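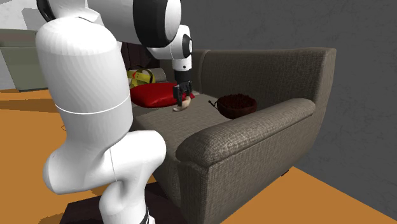 Fig. 1. Simulated arm with the small beige part in the gripper, above the seat.

Search this site Search Go

Project report — pick and place in the living room sim, what broke and why
Submitted 10 March 2024

Short version. We wanted the arm to clear objects off seating in simulation so we could move to the real lab arm in June. The clearing sort of worked. The release step did not, and chasing that ate most of the term.

Setup. Varnen scene pack for the room, Nondell planner for the motions, our own grasp code on top. Scripted runs, no learning. Start pose the same every time, object positions jittered a little.

The fault. Arm closes on the small part, lifts, goes to the drop point, opens. On some runs the fingers open and the part stays stuck to one finger. Then the planner thinks the hand is empty and starts the next move at full speed with a part still hanging there. In sim that's just ugly. On a real arm somebody could get hit by it, so we logged it as a safety fault and stopped adding features.

First batch was 100 runs, 12 with the sticking fault. We blamed friction. Turned finger friction down, ran 50 more, and now it dropped things early insted. Put it back.

Second guess was the soft furniture. The seat is a plain rigid collision box under a nice looking mesh, so we figured contact with it was pushing the part up into the fingers. Spent a week on this. Wrong, the fault showed up over a bare floor too. 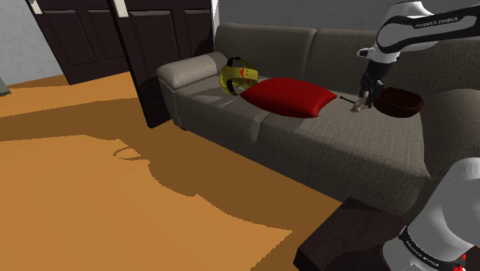 Fig. 2. Same room from another view, gripper low over the sofa seat next to the bowl.

Real cause. Our grasp code makes a fixed joint between part and finger when contact is detected, to stop slipping. The open command deletes it. But if contact flickers during the lift it makes a second joint, and the open command only deletes the newest one. Old one stays. Two lines to fix once we saw it. The log did have both joint IDs in it the whole time, we werent printing them.

Fix and check. One joint per part, delete all on open, then a wait until the distance between part and finger is growing. If it isn't, the arm holds still and raises an error. Ran 500 after that. No sticking. A few false stops where the part rolled along with the finger, left those in, a stop is fine.

Not done yet:
- speed limit after any release, planned, not coded
- same check for the bowl, too wide for our grasp list
- anything on hardware

Should have printed the joint list on day one. Also should not have changed friction and step size in the same batch — we can't say which one caused the early drops.

Comments (3)

celtelcombe_lab
Had the same double joint thing last year. Does your wait have a timeout? Ours hung forever without one.

stanciu
How fast was the next move after release? Report says full speed but no number. Would want that before June.

project team
Timeout yes, forgot to write it up. Speed number is in the logs, will add.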